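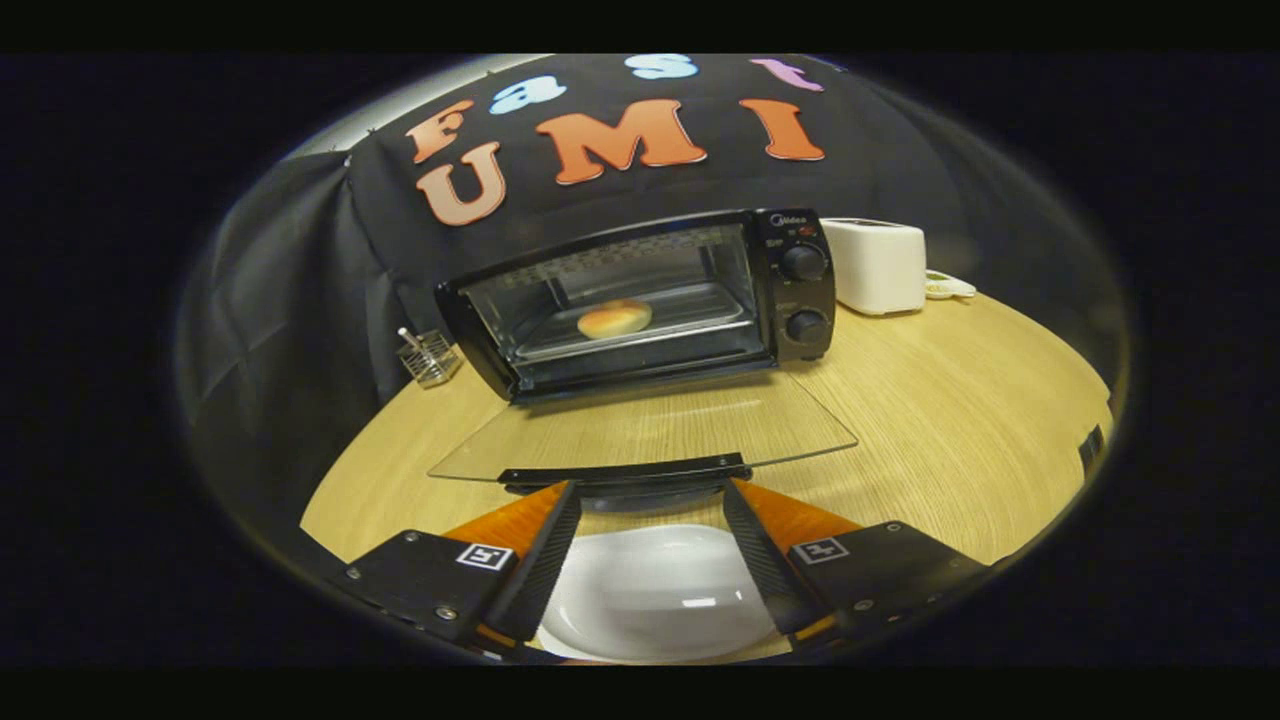 A bun on the rack of a Midea toaster oven.

Home | News | Routes | Hostels | Contact

Kimari Trail Association Completes New Waymarking Between Samero and Zerker

Monday, February 5, 2018

The Kimari Trail Association has finished replacing the waymarks on the walking route between Samero and Zerker. The work covered 87 signposts, including those at the four road crossings where walkers had reported missing or faded arrows.

The new posts carry a yellow arrow and the distance to the next village. They follow the existing path, and no part of the route has been moved. Old paint marks on walls and trees along the Ekwueme valley section will be removed in March.

The association recorded 2,835 walkers on this stretch last year. Most of them started in Samero and stayed overnight in Zerker, where the walkers' hostel is open all year. The hostel kitchen is available to guests until 10 p.m., and breakfast is served from 6:30 a.m.

Three short sections near the Ekwueme bridge remain muddy after the winter rain. Walkers can use the farm road on the east bank, which rejoins the trail before the chapel.

An updated route map is available at the Samero visitor office. Damaged or missing signs can be reported there or through the contact page.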